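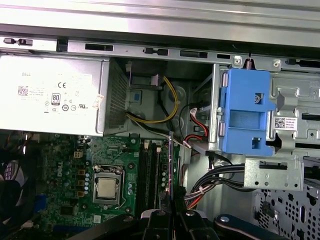

Was passiert mit alten Computern?
Kinderseiten des Umweltmuseums Skandthorpe

In fast jedem Haushalt gibt es Geräte, die mit Strom arbeiten: Lampen, Föhne, Telefone, Spielkonsolen, Computer. Wenn ein solches Gerät nicht mehr gebraucht wird oder sich nicht mehr reparieren lässt, spricht man von Elektroschrott. Elektroschrott gehört nicht in die Mülltonne. Dafür gibt es eigene Sammelstellen.

Warum werden die Geräte getrennt gesammelt?
In einem Computer stecken viele verschiedene Stoffe. Das Gehäuse besteht häufig aus Stahl oder Aluminium. In den Kabeln befindet sich Kupfer, das den Strom besonders gut leitet. Auf den Platinen sind sogar winzige Mengen Gold enthalten. Diese Metalle müssen mit großem Aufwand aus der Erde geholt werden. Werden sie wiederverwendet, bleibt ein Teil der Natur geschont. Einige Bauteile enthalten außerdem Stoffe, die dem Boden und dem Wasser schaden können.

Das durchgestrichene Zeichen
Auf vielen Elektrogeräten ist eine Mülltonne auf Rädern abgebildet, die mit einem Kreuz durchgestrichen ist. Das Zeichen bedeutet: Dieses Gerät darf nicht in den Hausmüll. Sucht zu Hause einmal danach! Oft steht es auf der Rückseite oder an der Unterseite.

Der Weg durch den Recyclinghof
Auf dem Recyclinghof Custura wurden im vergangenen Jahr 3.934 Altgeräte abgegeben. Zuerst prüfen die Fachleute, ob ein Gerät noch funktioniert. 1.469 Geräte konnten repariert und weitergegeben werden. Die übrigen werden zerlegt. Batterien und Akkus kommen zuerst heraus, weil sie sich entzünden können. Danach werden die größeren Teile von Hand ausgebaut. Der Rest gelangt in eine Maschine, die ihn zerkleinert. Ein Magnet zieht Eisen und Stahl heraus. Kupfer, Aluminium und Kunststoff werden in weiteren Schritten getrennt.

»Kinder fragen uns oft, ob man mit dem Gold reich werden kann«, berichtet Yasmine Ashour vom Recyclinghof. »In einem einzelnen Gerät ist dafür viel zu wenig enthalten. Erst bei sehr vielen Geräten lohnt sich die Arbeit.«

Was könnt ihr tun?
Benutzt eure Geräte möglichst lange. Gebt kaputte Geräte gemeinsam mit einem Erwachsenen an einer Sammelstelle ab. Bittet darum, dass vorher alle Fotos und Passwörter gelöscht werden.

Wichtig: Schraubt niemals selbst ein Netzteil auf! Auch wenn der Stecker gezogen ist, kann darin noch gefährliche Spannung vorhanden sein.

Wörter zum Nachschlagen
Netzteil: Es wandelt den Strom aus der Steckdose so um, dass der Computer ihn nutzen kann.
Platine: eine flache Platte, auf der elektronische Bauteile miteinander verbunden sind.
Rohstoff: ein Stoff aus der Natur, aus dem etwas hergestellt wird.

Text: Babatunde Ogbonna
Stand: 14. Juni 2024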